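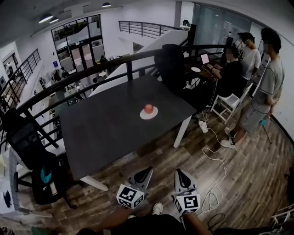 # Chapter 4: Measuring Workload in Team Sports

Training load is the product of how much work an athlete does and how hard that work is. Coaches separate it into two parts. External load is the work itself: distance run, number of sprints, weight lifted. Internal load is the response of the body to that work, usually measured through heart rate or the athlete's own rating of effort.

The two parts often disagree. Two field hockey players may both cover 1000 meters in a warm-up and finish with very different heart rates. Age, sleep, fitness and recent illness all affect the result.

## 4.1 Session rating of perceived effort

The simplest measure of internal load needs no equipment. After training, the athlete rates the session on a scale from 0 to 10. The rating is multiplied by the length of the session in minutes. The result is given in arbitrary units (AU).

Consider a midfielder at the Pudham club who trains for 110 minutes and rates the session 7. The session load is 770 AU. A recovery session of 20 minutes rated 2 gives a load of 40 AU.

Ratings should be collected at a fixed time after the session ends. A rating taken immediately tends to reflect the final drill. Athletes should give their ratings in private, as younger players in particular tend to copy the answers of teammates.

## 4.2 Weekly load

Session loads are added to give a weekly total. Matches are included and rated in the same way. Section 4.3 applies this method to a squad in January, when the schedule is crowded and recovery days are few. Missing ratings must be marked as missing and never entered as zero. Problems 1 to 6 at the end of the chapter use the Pudham data in Table 4.1.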